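3.2 What the street gives you before you even look at the doors

I came to this part of the study thinking I'd be writing about houses. My coauthor Arash Zarei had set up our coding sheet that way, with most of the boxes for walls, gates and windows, and one small box at the end marked "road and edge." By June we had rewritten the whole thing, and the small box had become a page of its own (Arash was very gracious about it!).

What changed our minds was shade. People we talked to along the Hivska streets kept describing their walk in terms of where the shade fell and how far it was to the next bit of it. So we went back through all 1,449 street views and coded the curb, the trees and any roof that reached out past its wall. Of those, 419 had usable detail on at least one side, and we kept 72 for close reading.

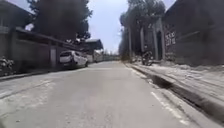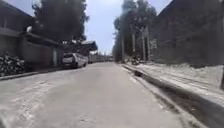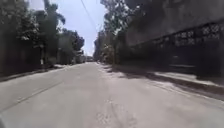 Figure 4. Pale paved road with a curb along the left side, three views.

I should say that Arash and I didn't always agree on what counts as an edge. He wanted a curb or a wall, something you could trip over or lean on. I was happy to count a line of shadow, because that's how people seemed to use it: they'd drift over to it and stay there until it ran out. We ended up coding both and keeping them in separate columns, and I'm glad we did, even though it made the sheet a pain to fill in. Planting was harder. A bush at the foot of a wall and a tall tree both went down as "green" in our first round, and that told us pretty much nothing about walking, so we split those too and recoded the 72 close-reading views from scratch. Section 3.3 goes through the parked vehicles, which got their own column after Fadi Shboul read our draft and asked where they'd gone.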